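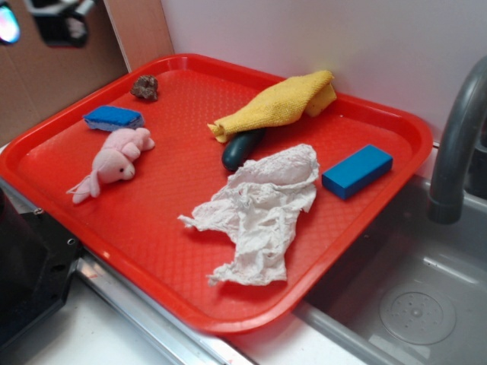

The Bostham large tray in red, with the usual counter clutter on it.

Bostham Large Counter Tray, Red
February | By the Toreldale shop desk
4 min read

We took our time listing this one. The supplier's sheet calls it a "complete surface management solution," and it's a tray. It's a big red plastic tray with a lip around it, and the question we had was whether anybody needs to pay for that when the cupboard already has a baking sheet in it.

Our answer is maybe. If your counter collects things (sponge, cloth, paper towel, toys that wandered in from another room, a rock somebody got attached to) then a tray gives them one place to be. You can pick up the lot and wipe underneath. That is the whole pitch, and we'd trust it more if the box stopped there.

What you get

One tray, red, plastic, rounded corners, raised rim. The floor has a fine diamond texture pressed into it. Bostham says the texture stops things from sliding. We'd say it helps with a damp sponge and does very little for anything round. A toy cucumber will still roll if you carry the tray like a waiter, so use two hands.

The rim is smooth and comfortable to hold. It's also low enough that a cloth will flop right over it, so don't expect it to hide a mess from across the room. People who want the mess hidden should buy a bin with a lid.

Will it fit?

Measure first. We can't say this enough, going by the returns. The tray is large, and on a narrow counter it takes most of the working space, especially next to a sink. Leave room to get your fingers under the rim on both sides. If you have to tip it to get it past the faucet every time, you'll stop using it by Monday.
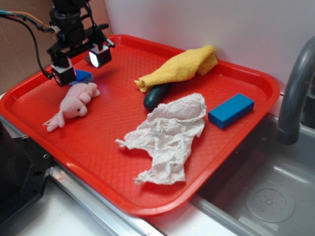
Toreldale shop desk
Buyer, kitchen and laundry

I had one of these at home before we agreed to stock it, and I went in doubtful. My main complaint is still the color. Red looks cheerful in the catalog and a bit loud beside stainless steel, and it makes every scrap of white paper towel stand out. You may like that. It does shame you into throwing the paper towel away.

My second complaint is the texture. Crumbs and dried soap settle into a pattern this fine, and a quick wipe doesn't always lift them. A looped microfiber cloth does better than a flat one, and an old toothbrush does better than either. Bostham's leaflet says "wipes clean in seconds." Mine took around 2 minutes with warm water and dish soap, which is fine, but it isn't seconds.

On the plus side, I've stopped losing the sponge. Soft toys waiting for a wash have somewhere to lie that isn't the bread board. I didn't expect to care about that and I do, a little.

I also tried the Plerden tray, which costs less and has a flat floor. It cleans up faster and things slide on it. The Bianchini one is nicer looking and I couldn't see where the extra money went.

Questions we get

Can it go in the dishwasher? The leaflet says top rack only. Ours wouldn't fit on the top rack, so that's a no from us.

Can I put a hot pan on it? No. It's plastic.

Does it come in other colors? We've been promised white. We were promised white last year too.

Price and returns

$13, or $85 for a case. We have 200 on order and don't plan to run a sale on them. Unused trays can come back with the label still on. Please don't send one back with a sponge on it.

Contact | © Toreldale Home Supply | Back to top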